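Let the Small Parade Stay Small
by Adel Ouali

Every June the town of Bavthorpe closes its main street for one evening and the lantern parade goes from the old bus station to the river. It takes 40 minutes if it does not rain. I have walked beside it, and twice inside it, and I want to write something in its favour before it is changed too much.

The plan which was presented this spring is to move the parade to the Fliseter grounds, outside the town, where there is a big car park, seats with numbers and a proper stage. The people who support it are not foolish. They say that visitors come from far and cannot find a place to stand, and that small children see only the backs of adults. This is true. My own daughter saw mostly coats the first time, and she complained all the way home.

But I think a parade needs a street. When you sit in a seat and the lanterns pass in front of you, it is a show, and there are many good shows already. When the parade comes around the corner by the bakery, you hear the drums before you see anything, and people lean out of the windows above the shops in their slippers. The big paper heron has to bend its neck under the railway bridge each year, and each year everybody shouts advice to the men who carry it. At Fliseter there is no bridge.

I grew up in a country where holiday processions were arranged mostly by families. One street made the sweets, another street had the music. When I came to England I thought that such things were always bought with a ticket, and I was glad to be wrong. In my first year in Bavthorpe I knew only my neighbour, Mr Abdel Rahman, and he put a lantern pole in my hands without asking if I wanted it. By the river I knew a lot of people.
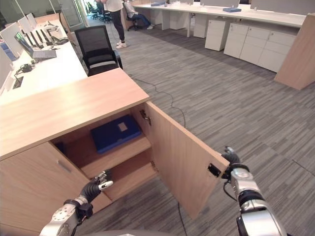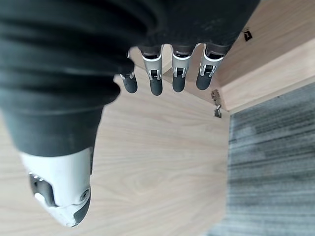 Page 4

There is also the question of money. Seats must be paid for, so there will be a ticket, and after the ticket there will be a better ticket. I have seen this at the winter lights in Dremard. It was free when we first went. Then came a small charge for parking, then an evening price, and now there is a separate entrance for those who pay more. The lights are very beautiful, I admit it. We still go, but we go once, and we do not meet anyone we know.

I do not say that nothing should change in Bavthorpe. The crowd near the bridge is too thick and it makes me nervous when I see pushchairs there. The parade could start earlier, while the little ones are still awake, and it could go along the school road also, where the pavement is wide. A low rope could be kept in front for children, with the adults standing behind it. The food vans could be moved away from the river steps. All this costs less than a stage.

Some friends tell me I am sentimental, and that a person who arrived late should not be so strict about traditions. Maybe so. A person who was born with the parade can miss it for some years and it will still be his. I had to learn it, with the songs and the wrong words to the songs, and I would like to walk it again next summer, starting from the bus station.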